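Belts and gloves: sorting for the December swap

Donations for the swap table are coming in at the Mercado Street hall, and the accessories need sorting first. Roll each belt with the buckle on the outside. Belts go in the trays – one to a compartment – and gloves stay next to them until they are paired. 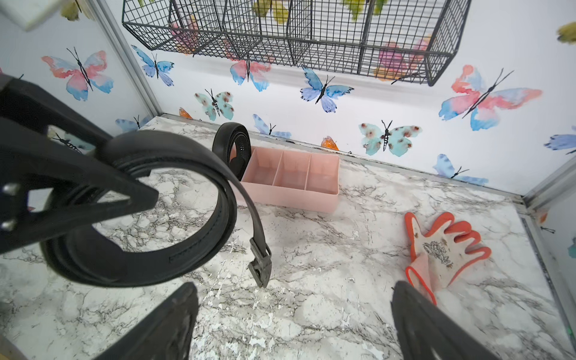
Black belts, a pink tray and a gardening glove on the sorting counter.

Marilou Ignacio has 52 belts on the list so far. Please wipe the countertop before you start and again when you finish. Grit gets into the leather.
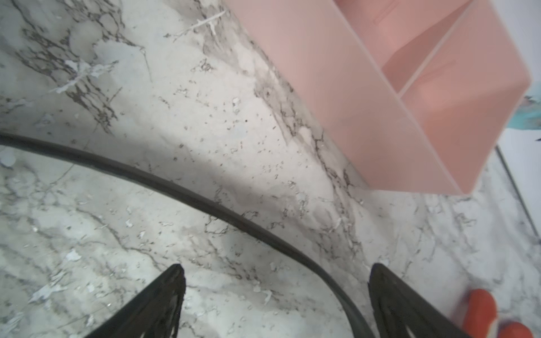
Price tags are the same as last year, $2 for belts and gloves. Anything with a broken buckle goes to Jayson Rivera for repair.

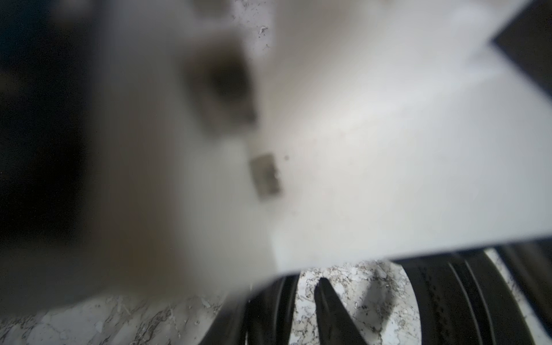
Drop-off is open until 4 p.m. Bags can be left with Precious Soriano at the side door.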